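Desmet Folding Cell Gets New Paper, Keeps Old Habits

2026-10-20

The shirt-folding cell at Desmet went back to work this month after a maintenance stop that was meant to take a morning and took 11 days. The robots were ready on the first afternoon. The table was another matter.

Desmet handles returned clothing for online shops out of a former seed warehouse in Baston, and for the past year it has been trying to get two robot arms to fold shirts well enough that a person doesn't have to fold them again. The cell, called Edo by everyone who works near it, was put together by the integrator Suvevis. It has the two arms, an aluminum frame, a pair of teach pendants and a work table covered in brown kraft paper, and it was the paper that caused the trouble.

"People come in and ask about the arms," said Frøydis Strand, who runs the cell. "Then they lean on the table, and I have to ask them to stop leaning on the table."

The paper gives the cloth something to slide on and gives the operators a background they can mark up. Strips of blue tape divide it into a grid, and the grid is how the staff know where a shirt is supposed to start. Over the summer the old sheet had gone soft along the near side, and the tape had begun to creep. By the time someone put a ruler on it, one line was off by 11 millimeters. The arms, which do not care about tape, kept going to the places they had been taught. The people, who care a great deal about tape, kept putting the shirts somewhere else. Each side had a case.

Strand's log for the period has a column headed "cause." For two weeks it says "gripper," with growing conviction. The fingers came off and were cleaned, then came off again and were swapped for the spare set, which folded just as badly. The word "table" first appears on a line of its own, in different ink.
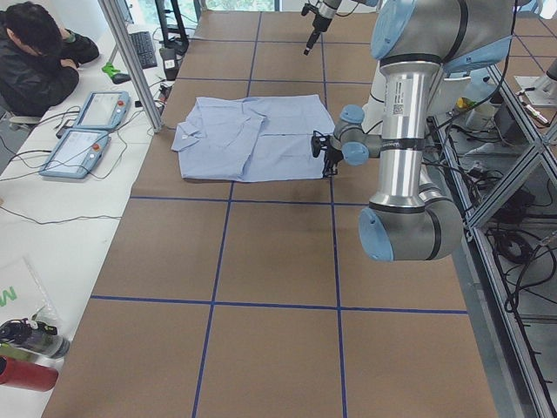

Libor Vlček of Suvevis drove over with a fresh roll of paper and a long steel straightedge, expecting to be home for dinner. The first sheet went down with a bubble in it. The second was fine until the tape was pulled up to correct a corner and took a strip of the surface with it. He then waited eight days for a different tape, one with a weaker glue, which had been ordered to the wrong building.

"I have replaced gearboxes faster," Vlček said.

Once the grid was down and square, the rest was dull in the way he likes. Each arm was jogged by pendant to the tape crossings, at low speed, and the stored points were touched up where they disagreed. The gripper height was set last, with a folded shirt as the gauge. Too low and the fingers scuff the paper, too high and they close on air beside a collar. Vlček checks this with a button-up because the layers pile up unevenly, and a gripper that can take hold of that edge will usually manage a T-shirt.

The cables were looked over for rubbing where they run along the outside of the arms, and both emergency stops were pressed and reset. One pendant had been set to Czech on an earlier visit and left that way. Strand says she had learned to work with it and was a little sorry to see it go.

The new routine is on a card by the cell. The tape gets measured every 60 hours of running time, the paper is changed after 1,000 shirts whether it looks tired or not, and bags and bottles stay off the work table. The last rule does not mention the desk, and the desk has drawn its own conclusions.

Edo now folds a dress shirt in about 2 minutes. Strand does one in a good deal less, and has been asked by management to stop demonstrating this to visitors. The shop's position is that the cell can run through the evening and she would prefer to go home.

Suvevis is due back in December to look at the table itself, which may get a hard printed surface in place of the paper. Vlček has asked for the drawings in advance. Strand has ordered another roll of kraft, and four of the weak tape, sent this time to her own address.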